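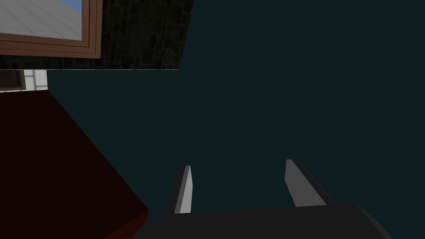

I'll say it: most of us log way too little in simulation. Last January I spent days chasing a grasp planner bug in Murex, and all I had saved was a success flag for 300 runs. Useless! Radka Dervishi finally talked me into dumping the wrist view, the finger gap and the planner's chosen pose at every step (yes, the disk fills up fast), and I found the flipped axis before lunch.

People complain it slows the sim down. Sure, a bit. I'd still take 51 runs I can replay over 1,568 I can't. And please, write the random seed down with each run, in the same folder, where the next person on Wullon can find it without emailing me.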